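LISEZMOI : jeu de données « Table du salon », projet étudiant Orville

Version de mars 2019

Ce dossier contient les enregistrements faits par notre groupe pour le projet de fin d'année du club de robotique Golbridge. La tâche est le rangement d'une petite table dans un appartement habité. L'opérateur tient la pince à la main et travaille avec les objets du quotidien : mouchoirs, emballages, jouets, une boîte rouge.
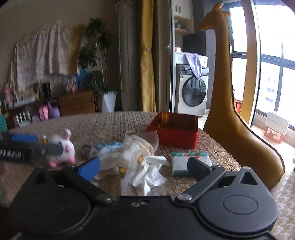
Le jeu compte 80 séquences, dont 27 réservées pour le test. Chaque séquence est dans un dossier séparé, avec la vidéo, l'ouverture de la pince et un fichier texte où est écrite la consigne. Nous avons gardé aussi les essais ratés ; ils portent la lettre R à la fin du nom.

Consignes utilisées
mettre les déchets ensemble
ranger un objet dans la boîte rouge
dégager le bord de la table
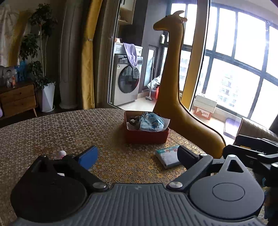
Les deux doigts n'ont pas la même couleur de patin, un bleu et un noir. Merci de ne pas appliquer de symétrie horizontale aux images pendant l'entraînement, car notre script Mister se sert de cette couleur pour distinguer la gauche et la droite.

Limites connues
Les fenêtres sont souvent surexposées. Les plastiques transparents sont mal annotés, surtout dans les 40 premières séquences. La correction est prévue pour le mois d'août.

Utilisation libre pour l'enseignement. Pour un autre usage, il faut demander au club.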